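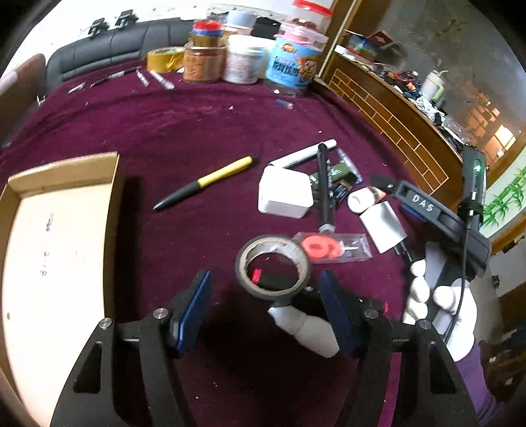 Flemton Pad and Pivot Kit for hand-held grippers

Reviewed by Olga Macedo
Posted 2019-05-28

I look after the hand-held grippers at Utuscombe, where we record tabletop work: picking up small household things, putting them in a box, taking them out again. The operators work with one gripper in each hand. My job is keeping the pads on, the linkages moving freely and the left and right tools matched closely enough that nobody complains. For the last few months I have done that with the Flemton kit, which cost us $156 with shipping.

What comes in the box

A bag of soft blue pads, 24 in all. Spare pivot screws and washers. A small hex driver, a tube of thread locker, a plastic gauge for setting the jaw gap, and a folded instruction sheet. There is a hard case, but the lid pops open if you carry it by the handle with the gauge inside, so I keep mine in a drawer.

No adhesive is supplied. The sheet says "use a suitable contact adhesive" and leaves it there. I use Durán double-sided film from our own stock. Flemton should either put some in the kit or say on the product page that you need it. I lost half a day to that on the first set.

Fitting the pads

The old pads have to come off completely. Peel from the tip toward the linkage, then scrape the face of the finger with a plastic card. A metal blade is faster, but it leaves scratches that lift the new film at the edges. Wipe with alcohol and let it dry before you touch it again.

The Flemton pads are cut slightly oversize. I line up the inner edge first, press from the middle outward and trim the rest with a fresh blade. Then I clamp the fingers shut on a piece of flat card overnight. The sheet says one hour is enough. At one hour I could still slide a pad sideways with my thumb, so I would ignore that line.

Always change both pads on a tool at the same time. A new pad facing an old one grips fine on large objects and badly on thin ones. Pens are where you notice it first. They roll toward the harder side and end up crooked between the fingers.

Pivots

Each of our grippers has four pivot screws, and these are where most of the trouble starts. Too tight and the fingers lag behind the trigger. Too loose and the tips cross when they close. The kit's screws are a good fit with no slop in the head, and the driver is better than I expected from something packed in for free.

My routine is to back all four out, clean the old compound off the threads, put one small drop of locker on each and run them in until the washer just stops turning. Then I work the trigger by hand for a minute before the compound sets. If the fingers come together evenly, I leave it. If one side arrives first, I ease the outer screw on that side by a very small amount and try again.

Be careful with the thread locker. The tube has a wide mouth and lets out far too much. On the first tool I did, it ran down into the joint and I had to strip the linkage and start over. Put a drop on a scrap of card and pick it up with a toothpick.

The gauge

This is the part I use most. It is a stepped piece of plastic that goes between the pads, and you read off the opening at full release. Before this I was using calipers, and the pads give enough that I got a different number every time. With the gauge I can check a pair of tools before the operators have their gloves on.

The printing on the steps wears off. Mine was hard to read after a month, so I scratched the marks in with a scribe and filled them with paint marker.

How the pads have held up

I log every session on a card taped inside the drawer. The first set went 411 sessions before I pulled it, and I could have left it longer. The surface had gone shiny at the tips and one corner had started to curl. The Pillside pads we used before were cheaper and a little grippier when new, but they shed crumbs onto the cloth and I was replacing them far more often.

Lint is the main problem with the Flemton pads. We cover the tables with velvet, and the pads pick up fibers from it all day. Once they are furry they slip on smooth plastic: bottle caps, marker barrels, candy wrappers. A strip of masking tape pressed on and pulled off between runs fixes it. A damp cloth works too, but then you have to wait for the pad to dry, and the operators do not like waiting.

Adhesive residue is the other thing to watch. If rolls of tape are among the objects being handled, check the pads at the end of the day. A little tape glue on one finger and small light things stop dropping when the jaw opens. Alcohol takes it off, but do not soak the pad or the film underneath lets go.

Heat was a mild issue last August with the older pads, which went soft in the back room when the air conditioning was off. I have not had the Flemton ones through a summer yet, so I can't say.

What I would change

Adhesive in the kit. A narrower tip on the thread locker. Engraved marks on the gauge. I would also like to buy the pads without the rest of it. I wrote to ask and was told to order another kit, so I now have two drivers and two gauges, and plenty of screws I am unlikely to need. The second gauge went to the other bench, which helped a bit.

The instruction sheet also needs work. The drawings show a gripper with a different linkage from ours and the screw order is given by letter, with no letters on the drawing. If you have done a linkage before, you will manage. A new person should be shown once by somebody who has.

Should you buy it

If you run more than one pair of grippers every day, yes. The pads last and the gauge saves me time each morning. For a single tool that comes out once a week, I would get the Pillside pads, a decent hex driver and your own bottle of thread locker, and spend the difference on a spare trigger spring. Those are not in the Flemton kit either, and they do break.

Four stars out of five. The missing star is for the adhesive.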